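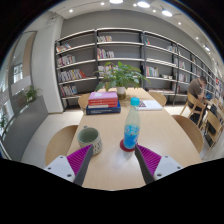 Do I need a coaster under a cold bottle on a light wood table, or only under hot mugs?

Put one under both. Condensation marks bare wood as easily as heat does, it only takes longer.

Reading Rooms > Furniture and Care > Tables

renji_f
We oiled ours in May and it still rings if a glass sits for an hour. I rub along the grain with a 300 grit pad, then oil again.

Phromma7
300 is too coarse for a finish coat. Use 336 — Fesovon sell it in packs of 40.

renji_f
Never had scratches from 300. It depends on the oil.

okruger
Mugs are worse in my view. An unglazed foot ring scratches, and no coaster helps if people slide them about. We stuck felt under ours.

Phromma7
Felt comes off in the wash. I'd sooner have cork coasters and leave the mugs alone.

okruger
Ours are washed by hand, so it stays on. Keep drinks at one end and books at the other as well. We lost two atlases to a tipped bottle.

Print this thread | E-mail this thread

Contact Indora Forums | Copyright Indora | Back to top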